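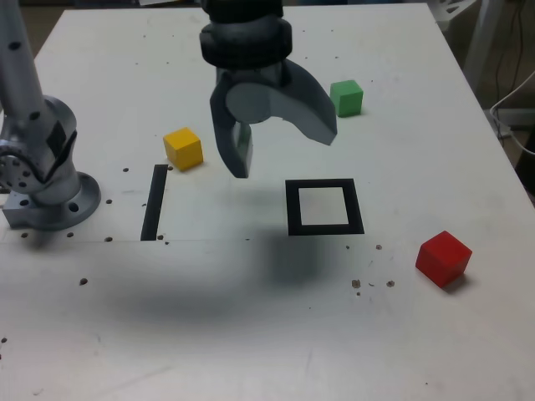 Ülle Dzene had been asking for it since the winter, she told the Grivside users' list in a long and very cheerful message, and now she finally has it: the new release of the Holtura editor lets you add a login module to a project you already have, without starting over from an empty one.

The release came out on Sun 27 May, a little earlier than most of us expected, and the download page was slow for much of the evening while everybody tried to get it at once. If you gave up and went to bed, do try again, it's perfectly quick now.

For anyone who came to Holtura only lately, a bit of background may help. The editor has always been lovely at making new projects. You open the wizard, tick the parts you want, give the thing a name, and off you go with all the settings files sitting where they should. The trouble came when you had an older project, perhaps one you inherited from a colleague or brought over from Wustier, and wanted to bolt on one of those same parts later. The menu item was there, but it stayed gray. People got by with a workaround that involved making a second, empty project with the part ticked, copying three folders across, and editing the build file by hand (and then, very often, editing it again after lunch).

With this release the menu item works. You right-click the project, choose Add Part, and Holtura reads your build file, works out which version of the part will fit, and shows you every line it wants to change before it touches anything. You can untick the lines you don't like. We tried it on an old booking application with 354 source files, a fair few of them rather badly organized, I'm afraid, and it took less time than making the coffee. It did put the settings file in the wrong folder, but a right-click and a move sorted that out.
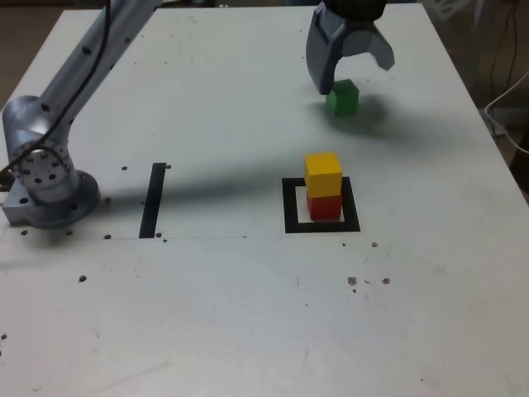 The old workaround should stay in the manual for at least one more release, wrote Janjua, as plenty of teams are on locked-down machines and won't see the new version until their next upgrade window. The Grivside maintainers seem to agree, and the page is still up, with a note at the top pointing to the new menu item.

There are other things in the release besides. The project's notes list 151 fixed bugs, among them the one where the search box forgot what you had typed whenever you switched tabs, which I for one will not miss. Start-up is faster on large projects. The dark theme has had its unreadable yellow warnings toned down to something kinder on the eyes. And the request for Add Part, which had gathered 3,492 votes on the tracker, is closed at last, with a nice thank-you from the maintainers to everybody who sent in a sample project for them to break.

Two things to watch for before you rush in. Projects with more than one build file aren't supported yet, and Add Part will simply stop and tell you so. Also, plug-ins built for the previous release need to be turned on again by hand under Settings, so leave yourself a few minutes for that. A smaller update with support for multiple build files is planned for June.

Comments (4)

gray_menu_item
Worked first time on my Wustier import!! I had a whole afternoon set aside for this and now I don't know what to do with myself.

pkt
Does it handle a build file with custom profiles in it? Mine has about 2 pages of them and I'm scared to click OK.

Ülle Dzene
pkt, mine has profiles too and it left them alone. Look through the preview carefully, though, and commit everything first.

morningbuild
Plug-in list came up empty after upgrading, then I read the last paragraph. Thank you.

Related items

Moving a project from Wustier to Holtura
Grivside users' list gets a searchable archive
Keyboard shortcuts that changed in the last release
Build files for beginners, part 2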